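Why do snacks come in wrappers?

Open a biscuit and leave it on a plate overnight. By morning it will be softer than it was. Leave a slice of bread out and the opposite happens - it goes hard. Both are going stale, and a wrapper is there to slow this down.

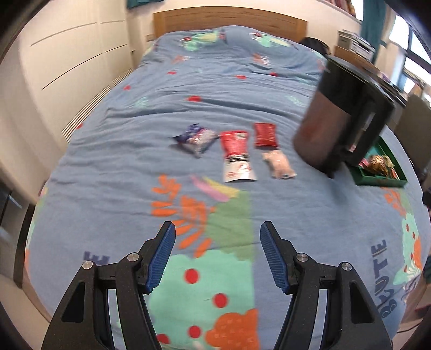

Air always has some water in it, even on a sunny day. You can't see this water because it is a gas, called water vapour. Dry foods such as crackers soak it up and lose their crunch. A sealed packet keeps most of the damp air out. Packets don't all look the same, though. Spread a few snacks out on a bed, next to the kettle and a green tray of more, and you may find a tall red and white pouch beside a see-through pink wrapper. Some wrappers let light through and some don't. Light can spoil the taste of foods with a lot of fat in them, so crisps usually come in packets you can't see into.

How is a packet closed?

Many wrappers start as one long roll of thin plastic film. A machine folds the film into a tube, drops the food in and presses the ends together with hot metal bars. The plastic melts a little and sticks to itself.
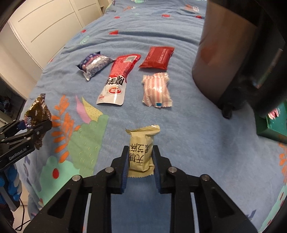 The bars often have ridges on them, and they leave a crinkly pattern called a crimp. A crimp makes the seal stronger. At the Lanent biscuit factory in Plernden, one machine can seal 400 packets in five minutes.

Why are some packets shiny inside?

The shine comes from a very thin layer of metal, usually aluminium. It helps to keep out light, air and damp.

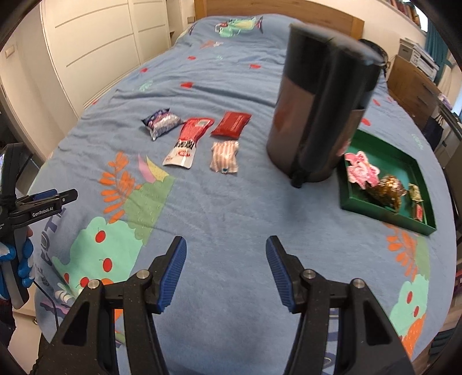
The layer is so thin that you could not peel it off with your fingernail. It does make the packet harder to recycle, because the metal and the plastic are stuck together.

Try it yourself

Put one cracker on a saucer and another in a tub with a tight lid. Leave them until the next day, then snap each one in half. Which makes the louder snap?

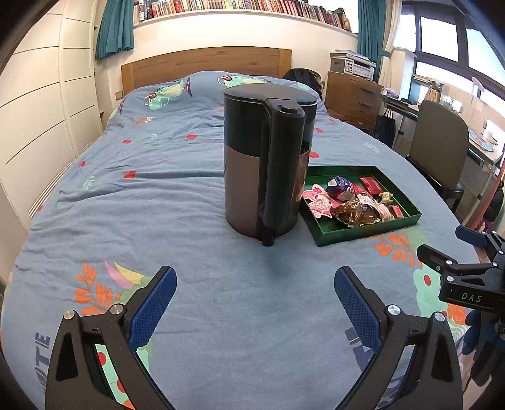 A kettle and a tray of wrapped snacks.

Words to know

Crimp: a pressed, wavy or ridged edge.
Film: a very thin sheet of plastic.
Stale: no longer fresh.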